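Brelstead Help Exchange
Food & Drink > Cups, flasks and other vessels

Paper straw through a sip lid: is there a knack?

kettle_widow
Posted 27/11/2021

I have a box of 600 paper straws, bought in September in a fit of optimism, and a stack of small takeaway cups from Navarro with the domed black lids, the kind with a little slot for sipping. The straws and the slots do not like each other. I line one up, I push, and the end of the straw folds into something resembling a chewed bus ticket.

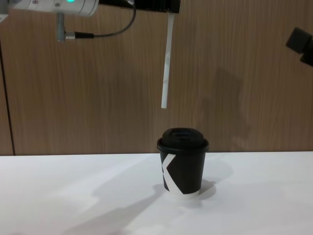
I've had a go with the lid on and with the lid off, and got through 14 straws in one afternoon without a drop of coffee reaching me. Turning the straw as I push helps a bit, until it doesn't. I'd rather not cut the lids, as they also have to go in the bag for meetings and I have a history with bags. Is there a proper way of doing this, or have I bought 600 very thin firelighters?

3 replies

SlopBucket
Drink it without a straw.

marginally_damp

Before you give up on them, try pinching the last bit of the straw flat between finger and thumb, so it goes in as an oval, and feed it down from straight above. Most people come in at a slant because they are sitting down. Stand up. Hold the straw low, near the end that's going in. If you hold it by the top, all the bend happens in the middle and you are back to the bus ticket. Once it's through, let go of the pinch and it opens out again, more or less.

Use a dry straw each time. I know it feels wasteful with a straw that has only been in once, but a damp end has no fight left in it. Mine are from Skoneo and give up after roughly 5 minutes in anything warm.

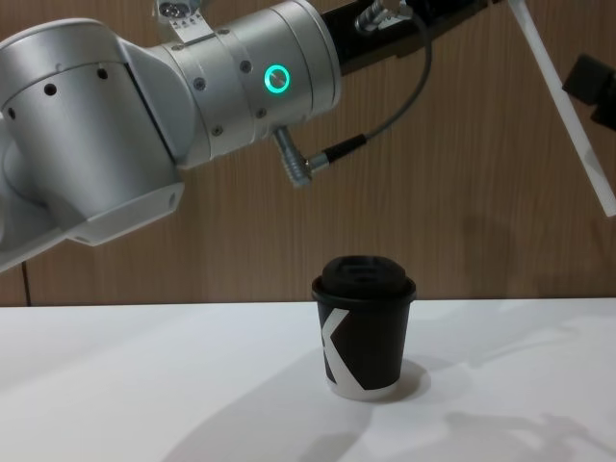
The other half of the battle is the table. I used to do all this between a lamp, a laptop and whatever was charging, and sooner or later a sleeve or a lead would take the cup with it. Leads are best taken up and away in a big slack loop, like the thin grey cable there, which rises in a wide curve instead of trailing about at elbow height. Then put the cup in the middle of the table, well back from your own arms. I have lost one keyboard and a library book to ignoring this, and the library was less forgiving than the keyboard.

vodenov_bench

I agree with the pinching, though I would open the slot up slightly first, which doesn't involve any cutting. You want something narrow that gets gradually wider. A plastic pipette tip does nicely if you have clean, unused ones about. Point down, into the slot, a small twist, out again. Take the lid off to do it, or you'll be poking about blind over a full cup.
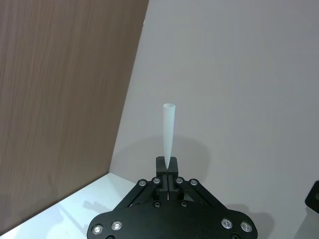

Pipette tip held point down, wide end at the top.

Don't lean on it. The plastic of the lid will split if you get cross, and then you have a lid with a slot and a leak. I'd also check the rim is pressed on all the way round before you put the straw in, as pushing down on a half-seated lid tends to finish the argument in the coffee's favour.
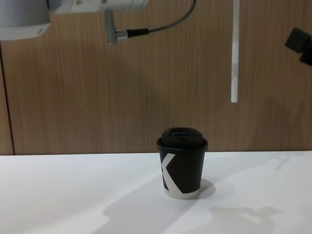
Black cup with its domed lid on, drinking slot near the front.

If none of that works, the slot is too small for the straw and you need thinner straws. Sorry. They come in boxes of 600 as well.

kettle_widow
Standing up has worked, which is annoying. Two straws in, both still round at the end. Leads now looped over the back of the shelf. SlopBucket, I did consider it.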